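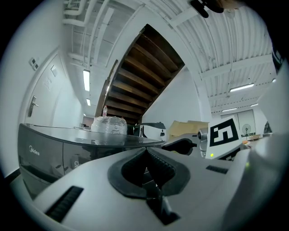 Chapter 6
Showing the Task by Hand

A robot arm can be given a task in two broad ways. Someone can write out the motions as a program, or someone can carry out the task and let the system record it. This chapter covers the second way, usually called demonstration. In Chapter 5 the demonstrator stayed at a desk and moved the arm with a remote controller. Here the demonstrator holds the gripper and the arm is left out until later. The recording must then answer two questions at every moment: where is the gripper, and how far open are its jaws? A camera on the gripper helps with the first. It looks out past the jaws and takes in whatever lies beyond them, which may be the appliance being worked on, a second gripper, a printed marker card, or the ceiling lights and the underside of a staircase. Fixed things like stairs and door frames are useful to the software, as they give it points to follow while the gripper moves.

The main example is the Potside task set, put together by Hok-lam Yau for a course in kitchen automation. It holds 569 demonstrations of 24 short tasks, most of them done with two grippers. We will return to it in the exercises and again in Chapter 9, where the same data is used to train a controller.

6.1 Two hands, two grippers

Many household tasks need both hands. One hand steadies and the other pulls, or both lift together. When each hand has its own gripper, the two recordings must share a clock and a common frame of reference. A small error in either one is enough to spoil a grasp when the motion is played back on a pair of arms.

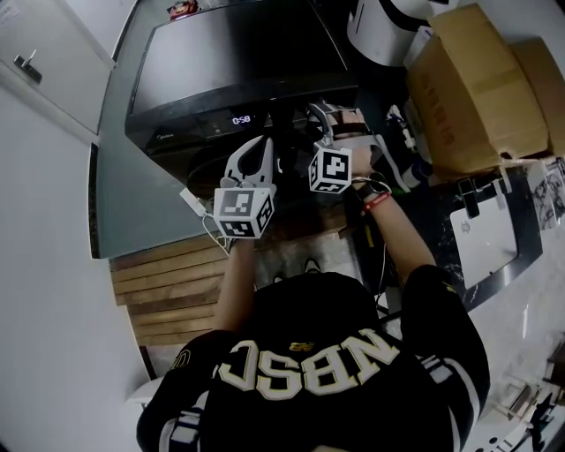

Figure 6.2. Two hand-held grippers at a microwave oven. Each carries a cube printed with square markers.

The marker cubes give an overhead camera something it can find easily. Since the size and pattern of each face are known, one clear view of a face is enough to estimate the position and tilt of the cube, and from that the position of the gripper. Trouble starts when a forearm or sleeve passes between the cube and the camera - the estimate then has to come from the gripper's own camera until the cube is visible again. Section 6.3 explains how the two sources are combined.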